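Come write (and sit, and talk) with us in May

I've been putting this off for weeks because I wanted the wording to be perfect, and it isn't going to be, so I'm posting it as is! I'm looking for people to join a writing circle I'm starting at Bundside. The theme is living with frightening news: how we carry it, how we talk about it at home, and what we do with the helplessness that hangs around afterward.

I started writing about this after my daughter asked me at bedtime whether our street was safe. I said yes much too fast, and I've been thinking about that yes ever since. Maybe you have a moment like that too. Maybe you grew up somewhere the news was right outside your window, or you don't have kids and you're simply tired of feeling scared at your own kitchen table. All of that is welcome.

You don't need to be a writer. I'd love a mix of ages, faiths and no-faiths, and opinions too, as long as you can let another person finish a sentence.

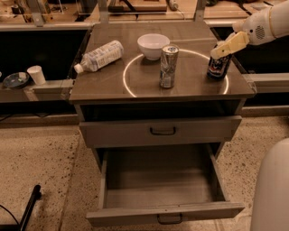
What you'd be signing up for

We meet for 2 hours every other week, starting in May, in the upstairs room on Śliwiński Street. We open with a few quiet minutes (a candle, no chanting, I promise), then write, then read aloud if we feel like it. Passing is always fine. By the end I'd like each of you to have one finished piece of 700 to 1000 words, which I'll gather into a small booklet called Flakmont, after the hill I used to climb with my grandmother when things got loud in our house.

It's free. I can't pay you, but you'll get copies of the booklet and a lot of tea.

How to join

Send me a note through the contact form by November 14, 2018 with Bidon in the subject line (my name for the whole project, long story). Tell me a little about yourself and one question you've been asked that you couldn't answer. Please don't polish it. I'll write back to everyone, though it may take me a while.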